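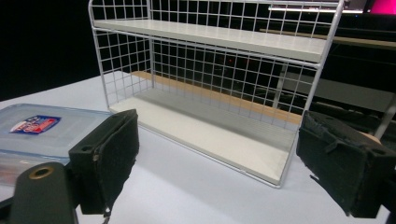
Vacancies / Policy and Public Affairs

Senior Researcher, Climate and Energy Policy (fixed term)

The Corlow Institute invites applications for the position of Senior Researcher in its Climate and Energy Policy program. The appointment is for 2 years in the first instance, with the possibility of extension subject to funding. The successful candidate will be based at the Institute's office in Distby and will report to the Head of Program, Eduard Gajdoš.

About the Institute

The Corlow Institute is an independent, nonpartisan research body concerned with public policy and the quality of public debate. It receives no money from political parties and does not endorse candidates for office. Its work is published free of charge and is used by legislators, local authorities, journalists and teachers.

The Climate and Energy Policy program studies how carbon pricing and related measures are proposed, argued over, amended and put into law. Its current project, Tendau, follows the public consultation process on household energy rebates. The project holds around 3,000 written submissions from individuals, unions, trade associations and community groups, and these are now being coded by subject and by the position taken.

The role

The Senior Researcher will take charge of the second stage of Tendau. The main duties are to:

complete the coding of submissions and maintain the project codebook;
plan and carry out interviews with former legislative staff, lobbyists and organizers on all sides of the rebate question;
write two long reports and a series of shorter briefing papers for a general audience;
present findings at public hearings and respond to requests from the press;
supervise the work of two research assistants.

Some evening work is required when the legislature is in session. The post also involves travel within the region – usually by train – and a small number of overnight stays, for which expenses are paid.

Requirements

Applicants must hold a graduate degree in political science, public policy, economics or a related subject, or be able to show equivalent professional experience. They must also have at least 4 years of experience in policy research, legislative work or reporting on public affairs, and a record of clear writing for readers who are not specialists.

Familiarity with qualitative coding software is desirable, as is a working knowledge of campaign finance and lobbying disclosure records. Training will be given where needed.

Political activity

Staff of the Institute are free to hold and express political views as private citizens. While employed in a research post, however, they may not stand for elected office, hold a paid position in a party or campaign, or accept fees from an organization whose submissions form part of the study. Candidates who have done any of these things in the past are welcome to apply and should say so in their cover letter. A prior connection of this kind does not rule out appointment.

Terms

The position is full time. A reduced schedule will be considered, and applicants seeking one should state the hours they prefer. Salary is set according to the Institute's published scale, with placement based on experience. Benefits include health coverage, paid leave and a contribution to the staff retirement plan. The Institute will reimburse 100 percent of reasonable travel costs for candidates called to interview.

How to apply

Applications should consist of a cover letter, a résumé, one writing sample in English and the names of two referees. Referees will be contacted only after the interview stage, and only with the candidate's consent. Material should be addressed to the Personnel Office, Corlow Institute, Lloyd Building, Distby, or sent through the applications page of the Institute's website.

Applications close at 5 p.m. on the last working day of May. Interviews will be held in Distby, with a remote option for candidates living abroad. Informal questions about the research may be directed to Eduard Gajdoš through the program office.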